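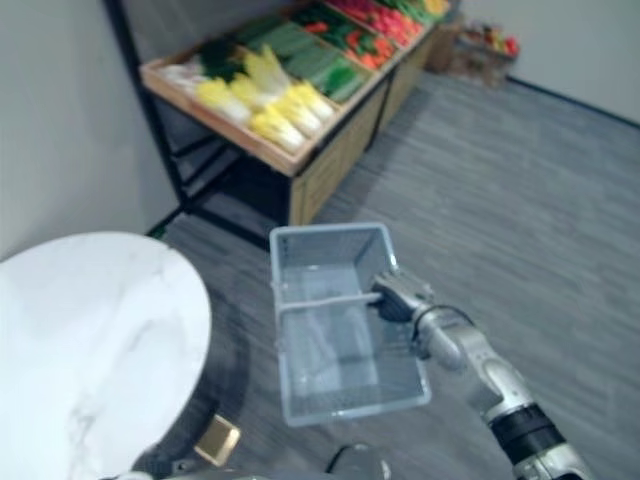

Light blue basket with carrying handle, open top.

Cludard Shelf Ticket Holder, 68 mm

A clip-on holder for price tickets in farm shops and greengrocers. It grips the front lip of a shelf or crate and takes a standard card or a printed paper ticket behind a clear flap. Sold in packs of 40. The clip fits lips up to 7 mm thick — for anything thicker, order the Mayrhofer screw-on version. 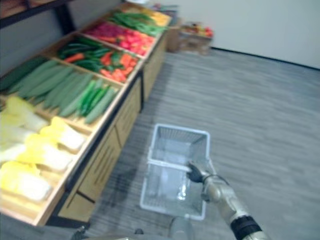

Ticket holders are best fitted before the stock goes out, working from one end of the run to the other. Allow one per line and keep them all at the same height. On slanted shelving with a raised wooden lip to each compartment, such as the one with halved napa cabbages next to cucumbers, measure the lip before ordering. Wipe the lip clean first and press the clip down until it stops.

Colours: clear, green, black
Product code: 119
Cleaning: warm water and washing-up liquid, no solvents
Spare flaps: sold separately under the Sketum name

Orders placed by noon on Saturday go out the next working day. For trade accounts ask for Crisóforo Robles.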